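About Us

Gindiden is a small publication on public policy. We write about how laws are made, how public money is collected and spent, and what happens to a bill after the speeches are finished. Our main subjects are gambling regulation, business licenses and local taxes, and we also follow public hearings when they touch one of these subjects.

The publication was started by Bezawit Birhane, who worked before as a translator of legal documents. She noticed that many people in her neighborhood had strong opinions about the new betting shops, but very few of them had read the rules under which these shops receive a license. She made a plain summary of the rules, four pages long, and gave out 300 copies at the Saturday market. The copies were gone before noon, and people asked for the next one. This first summary was called Wuretetti, and we still keep the name for our monthly letter to readers.

Today we have two editors and a group of writers who send us reports from town halls and county offices. Most of them have other jobs. We ask every writer to attend the hearing in person, or to read the full transcript if the hearing was closed. We do not publish a report that is made only from press releases.

How we work

Each article is read by an editor who did not take part in writing it. If we mention a bill, we give its number and the place where the reader can find the text. When a lawmaker makes a claim about jobs or tax income, we ask the office for the source, and we write down what they answered - also when they did not answer.

We make mistakes sometimes. Corrections are put at the top of the article with the month when they were made, and the old wording stays visible.

Who pays for us

Gindiden lives from reader subscriptions and from the sale of the MacDonald Guide, our yearly handbook on licensing rules. We print 1000 copies of it each January. We do not take money from political parties, from candidates or from companies which hold a gambling license. Our writers may be members of a party, but then they do not report on it.

Our office

We are on the second floor of the Meltham building, above the print shop. The door is open to readers on Saturday from 10 in the morning. You can look through our collection of hearing transcripts and make copies for the price of the paper.

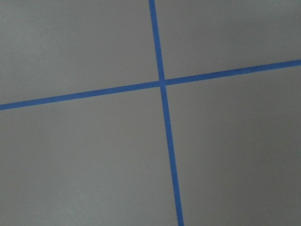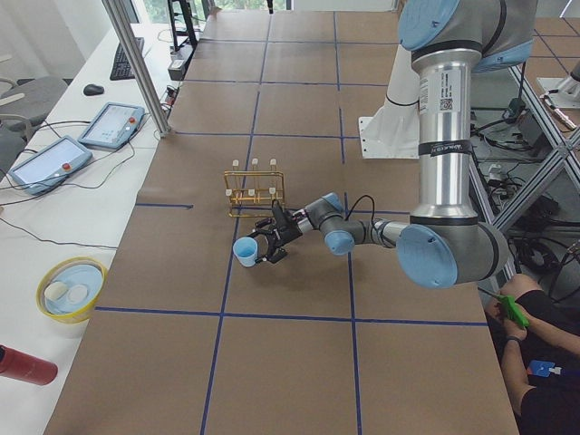
If you want to bring a larger group, for example a school class, please write to us first so that we can prepare enough chairs.

Write for us

We are glad to receive proposals from new writers. Please send a short letter with the subject, the office or council you want to follow, and one page of your earlier writing. It does not have to be published work. Bezawit reads all letters herself, and the answer can take up to four weeks when the legislature is in session.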